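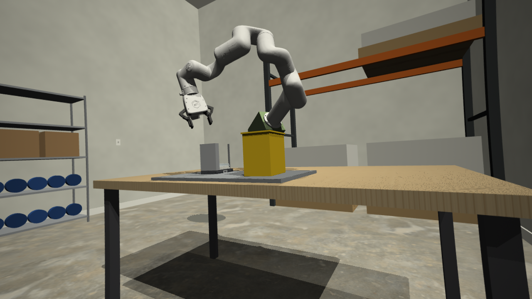
D'après Killero, le bras ne fait que le tiers de la facture, et tout le monde l'apprend au deuxième devis. Je cite sa réponse à un autre fil parce qu'elle résume assez bien mon mois de juillet.

Question posée par Robichaud
Budget pour une petite cellule de manutention : par où commencer ?

Bonjour, atelier de 6 personnes, un seul poste à automatiser : prendre une pièce, la poser, recommencer jusqu'à la retraite. J'ai un modèle en simulation, une table, un socle, un bras. Dans le logiciel tout va bien, c'est même vexant. Le patron veut maintenant « un chiffre ». J'ai prévu le bras et 2000 euros de divers. Est-ce que j'oublie quelque chose ?

2 réponses

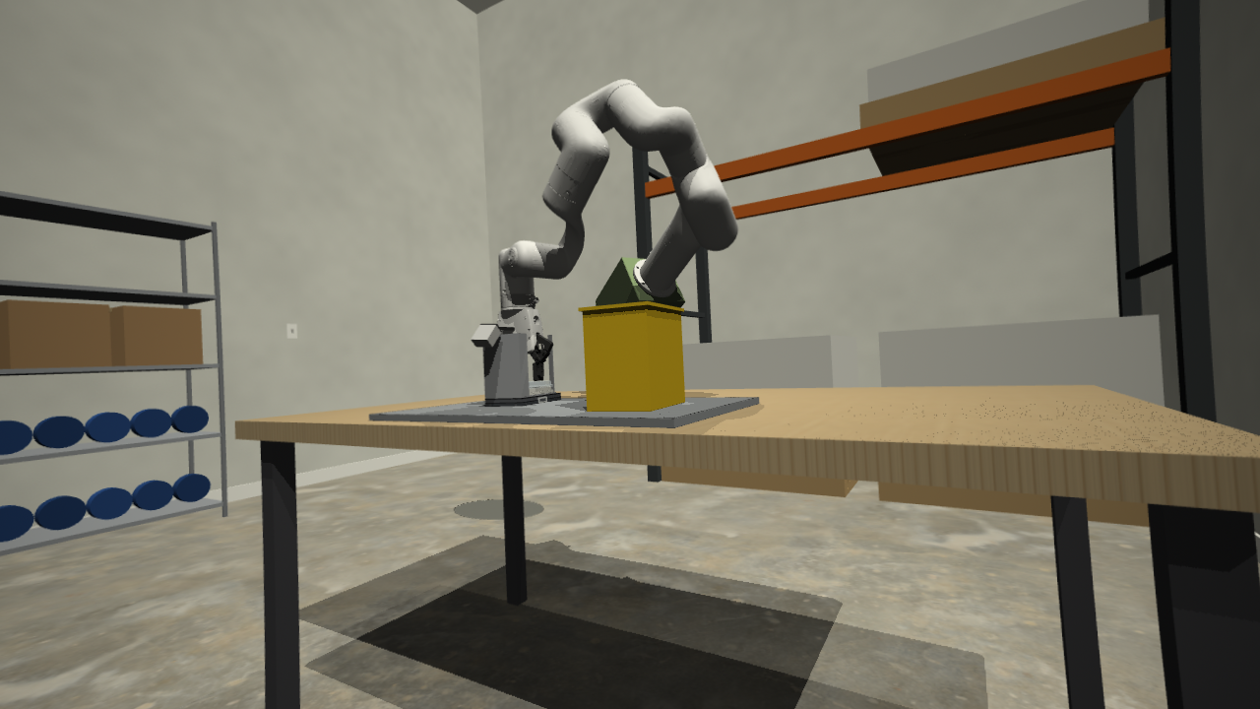 Temps de lecture : 2 min

Réponse de Brittany Boychuk (acceptée)
Oui, à peu près tout le reste. Tes 2000 euros de divers vont partir dans la pince et ses doigts, qu'il faudra refaire une fois. Ajoute :
- la protection du poste et l'analyse de risques
- un vrai support, vissé, calculé pour les efforts du bras lancé
- le câblage, l'armoire, l'arrêt d'urgence
- l'intégration, à chiffrer en jours
- la formation d'au moins deux personnes, parce que la seule qui sait s'en servir prendra ses congés en août

Chez nous, entre la commande et la première pièce utile, il s'est passé 26 semaines. Le fournisseur avait dit 90 jours. Garde ta simulation, elle sert à vérifier la portée et les hauteurs avant de payer. Pour le temps de cycle, mets de la marge.

Réponse de Drilo
Prends d'occasion. J'ai eu le mien pas cher, il manquait juste le contrôleur.

Commentaire de Pusarura
« Juste ».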